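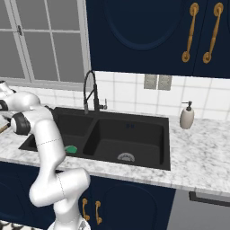

The Vatcombe station has finished its first season of asteroid brightness measurements, and the results for the 28 targets on the Fandance list are ready to share. The aim was to sort the targets by albedo, the share of sunlight a surface sends back. Two asteroids can look equally bright through a telescope when one is small and pale and the other is large and dark. The range is wide. In a kitchen it would run from something like a pale marble countertop down to the matte black inside of the sink. Most of the Fandance targets fall toward the sink end of that range.

Observing ran for 31 nights between January and April. The main telescope took 1,198 usable exposures, and a second instrument at Amato Ridge covered the hours when Vatcombe was clouded out. Exposures taken through thin cloud were dropped, along with any in which the asteroid passed too close to a background star. The rest went through the Fulleck reduction software, which compares each target with steady stars in the same field.

Brightness alone does not give an albedo. For that we also need a size, and sizes came from published infrared measurements. A dark surface absorbs more sunlight, warms up and gives off more heat, so the visible and infrared readings together separate a large dark body from a small bright one. Four targets had no infrared data good enough to use — they have been left out of the results table.
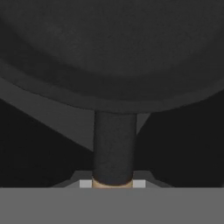

Dark gray with a fine speckle and a matte finish.

Many dark asteroids are rich in carbon, but a low albedo does not settle what a surface is made of. Grain size matters, and so does the angle of the light. Rough ground brightens sharply when the sun is directly behind the observer, because the shadows between grains are hidden from view. We observed each target at several angles to allow for this, though the coverage is uneven and the faintest ones have large error bars.

Next season will return to the four missing targets and add color filters at Amato Ridge. The table and the reduced light curves are on the members' page. The raw exposures can be requested from the Vatcombe office.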